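# Rulard

Word list of Canadian kitchen and household terms, with spellings as collected. Version 3, 31st July.

- 700 entries, 90 with audio
- Plain CSV, one term per row
- Colour, flavour and litre keep their local spelling - please don't normalise them
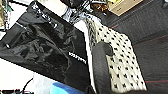
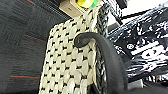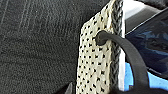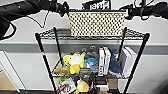
Barbara Wasilewska

Duplicates were merged by hand. The 26 disputed entries are in a separate file.

Related
- Avonov
- Gateo word games

This site uses cookies. Accept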